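How to make a two-language picture book for your kids (and get it printed)

Published February 11, 2021

My daughter went through a stage of wanting the same bedtime story in both our languages, every night, one after the other. I was translating on the fly with one eye closed and she caught every single mistake. So I thought, right, I'll write one down! That first book was called Merum, after the little island she made up in the bath, and it's held together with staples. The second one I had printed properly, and it's the one other parents keep asking me about, so I'm finally putting the whole process on one page.

You don't need to be a writer. You don't need to draw very well either (I don't). You do need a few free evenings and somebody who'll read the second language out loud to you.

Start with one person and one problem

My first drafts were hopeless because I tried to squeeze a whole life into them. Born here, moved there, had brothers, liked figs... kids drift off. Now I pick one person and one thing they want badly. In Moriarty the cat wants to get back over the fence, and that's the entire plot. If you're telling a true story about a grandparent or somebody from history, choose a single day or a single decision and leave the rest for a note to parents at the back.

Write it quickly in whichever language you dream in. Don't look anything up. My draft for Moriarty came out at 3,314 words, and that was far too long for a five-year-old. A friend who teaches prep told me to get it down to 2,000 at the very most, and even then only for kids who are happy to sit. I cut all the weather and most of the neighbours.

Split it into pages before you translate

I learned this the hard way. If you translate the full story first and chop it up later, the two languages never break in the same spot, and you end up with a sentence dangling onto the next page in one of them. Fold some scrap paper into a little dummy book, write the page numbers in pencil, and put a few words on each page to say what happens there. Read it aloud and turn the pages as you go. You'll hear straight away where a page is too full.

Then type it up as a table with two columns, one row for each page. First language on the left, second on the right. I still use a plain table for this and haven't found anything better.

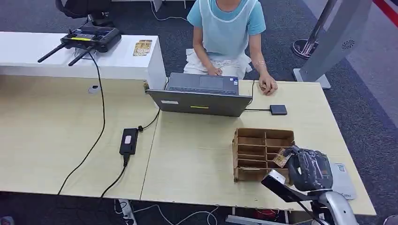 Ningsih Ngau
Writer and maker of bilingual books for little readers

Translate for the ear

Okay, translation. Go row by row and let yourself be loose with it. A joke that rhymes in English might not rhyme in Indonesian, so I look for a different joke that suits the same drawing. My mum reads the right-hand column to me over the phone and whenever she stumbles I put a mark beside the line. Usually it's a word that's perfectly correct but that no child has ever said in a kitchen.

A few things that have saved me grief:

Keep names the same in both languages, and check early that they're easy to say in both.

Watch the length. My Indonesian lines often run longer than the English ones, so I leave extra room on every page.

If one of your languages reads right to left, decide which way the book opens before you do any drawing at all. You can't fix that at the end without redoing every spread.

Pick one colour for each language and stick to it. My daughter worked out which was which well before she could read either.

Choose your fonts

Look for a font that has every letter and accent you need in both languages. Type out your trickiest words and print them at full size, then hold the page at arm's length, the way you'd hold a book with a wriggly kid on your lap. I go bigger than I think I need to, every time. Please don't use a curly handwriting font for a beginner reader, they have enough going on.

Add some games at the back

This is my favourite bit! I leave the last few pages for activities: match the word to its partner in the other language, find your way through the maze, colour in the fence. They're quick to make and they get the words used again after the story's finished. Put the answers upside down on the very last page. Mazes need testing with a real pencil, by the way. I printed one with no way out and heard about it for weeks.

Getting it printed

Ask for a proof copy first and pay for it without grumbling. Check the margins near the spine, where text loves to disappear, and read both languages right through once more on paper. I found 2 spelling mistakes in my proof that I'd missed on every read before that.

Start with a small run. A cousin of mine was talked into 3,000 copies of a cookbook and her hallway has never recovered. I ordered enough for family, the school library and a box to sell at the May market, and I could always order again.

The next book is called Tistura and it's about a lost button. I'm up to the table stage, and Mum has already told me that row four sounds like a tax form.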